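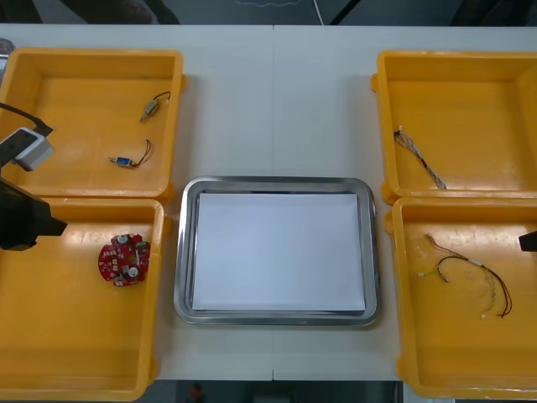 Fui ao dia aberto da Tuvar, em Pikstead, com a ideia já feita de que ia sair de lá aborrecido. Já tinha visto demonstrações que chegassem para uma vida: música alta, um robô a acenar às crianças, um senhor de microfone a falar do futuro e, à saída, um saco de pano com um catálogo lá dentro. Desta vez era junho, estava um calor parvo, e a sala das demonstrações tinha ar condicionado. Confesso que foi isso que me fez entrar primeiro nessa!

E fiquei lá quase até fecharem. O trabalho era dos mais desengraçados que se possa imaginar: dois braços, um de cada lado de uma mesa branca, a separar peças de eletrónica. Placas, cablagens, solenoides, aquelas miudezas que toda a gente tem numa gaveta e não deita fora. Há um tabuleiro de inox e há caixas amarelas, e as peças têm de passar de um lado para as outras. Pronto, é isto. Quem ia à espera de acrobacias dava meia-volta ao fim de dois minutos (vi vários a fazê-lo, um deles com um gelado que não devia ter entrado).

Ora, eu acho que as empresas deviam mostrar mais disto. Uma placa ainda vá, é rígida, tem bordos, agarra-se. Agora uma cablagem entrançada? Pega-se numa ponta e a outra vai para onde lhe apetece, prende-se na peça do lado, dá a volta. Eu próprio, com dez dedos e alguma paciência, passo as passas do Algarve para desenlear os fios atrás da televisão. Ver uma máquina às voltas com um problema destes ensinou-me mais sobre o estado da robótica do que qualquer vídeo com banda sonora.

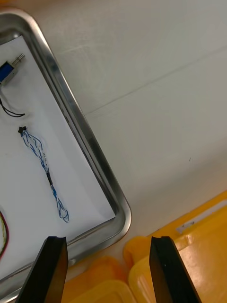
Uma leitora a quem contei isto por correio respondeu-me que eu me deixo encantar com pouco, que na oficina onde trabalhou se separava uma caixa destas à mão enquanto se conversava sobre o jantar, e que gastar tanto engenho nisso lhe parece um luxo. Percebo-a muito bem. À mão é mais rápido, pelo menos foi essa a impressão que trouxe da sala. Só que ela própria acrescentava, duas linhas abaixo, que saiu da tal oficina com os pulsos desfeitos, e eu gostava que se falasse das duas coisas na mesma conversa.

O que me irrita nestes dias abertos é outra coisa, é a pressa de impressionar. No folheto da Tuvar vinha que a sala recebia 160 visitantes por dia, em grupos de 19, e por cada grupo havia uma apresentação com diapositivos antes de nos deixarem chegar à mesa. Diapositivos! Com os braços ali ao lado! Cortava aquilo tudo e punha umas cadeiras. Já no ano passado, na Butkienė, tinha sido a mesma coisa, com a agravante de a máquina estar atrás de um vidro fumado.

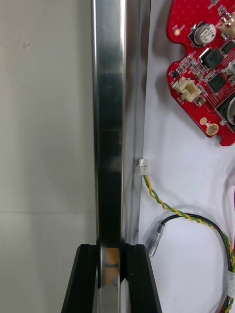

E quando um braço deixa cair uma peça, o que acontece? Segundo nos explicaram na sala, volta a tentar, e se falhar outra vez a peça fica para uma pessoa resolver.

Gostei que o dissessem assim, sem rodeios. Houve quem se risse, mas eu prefiro mil vezes uma empresa que admite falhas à frente do público a outra que ensaia o mesmo gesto 700 vezes para o fazer bem quando chegam as visitas.

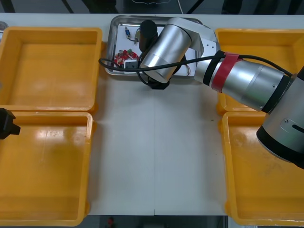

Dia aberto da Tuvar: um dos braços sobre o tabuleiro de inox.

Dizem-me que em Cundside vão organizar uma coisa parecida e que andam a pensar no programa. Deixo o meu pedido, já que ninguém mo encomendou: ponham a máquina a fazer o trabalho que ela faz às dez da manhã de um dia normal, deixem as pessoas chegar-se até onde for seguro e respondam às perguntas, incluindo as chatas. O saco de pano dispenso, tenho a despensa cheia deles.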